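Kullano Simside 5, quick review

Posted May 20, 2024 by Letay Negash

Been on this since February so not a first-look thing. Short version, good planner, poor manual, buy it if you already know what you're doing.

What it is: desktop software that takes recorded hand demos, cleans up the paths, and lets you replay them in a simulator before you train anything. I use it for picking up small parts off a table. 500 demos in the first batch, 1780 now.

Import is quick. Drag a folder in, go and make tea, done. It spots dropped tracking and marks it red on the timeline, and mostly it's right. Fast wrist turns fool it. You can switch the check off per clip but not per batch, so lots of clicking. Please fix.

Path smoothing is the best bit by miles. Default setting is too strong, it rounds off the little dip just before the fingers close and then the replay misses the part. I turned it down to 30 and left it there. No idea what the units are, manual dosen't say.

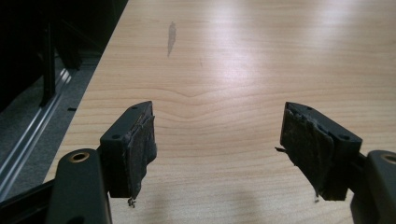
Contact model next. You get one friction number for both fingers. One! Real pads wear, and they don't wear evenly, so I'd want left and right seperate and some way to change them halfway through a set. My old tool (Khan, clunky, ugly) had this years ago. Support said it's "on the list".

Grip width reading is fine once calibrated. Calibration is a wizard, takes a couple of minutes, loses its settings if you close the window early. Learned that twice.

Replay view: smooth, camera angle easy to match, shadows a waste of processor time. Turn them off. Glare on shiny tabletops still upsets the tracker and there's no mask brush, only a rectangle, so I mask too much and lose corners of the table.

Crashes: over a whole spring, few. Always on export, always with the log panel open. Autosave caught all of them.

Export formats are sensible, file names are not. Wrote a script to rename everything. Happy to share it, ask in the comments.

Price is steep for one person, OK for a lab. The Clumley add-on (grasp suggestions) I tried on the trial and didn't keep. Suggests the same top-down grab for everything.

Four stars. Would be five with per-finger friction and a proper manual.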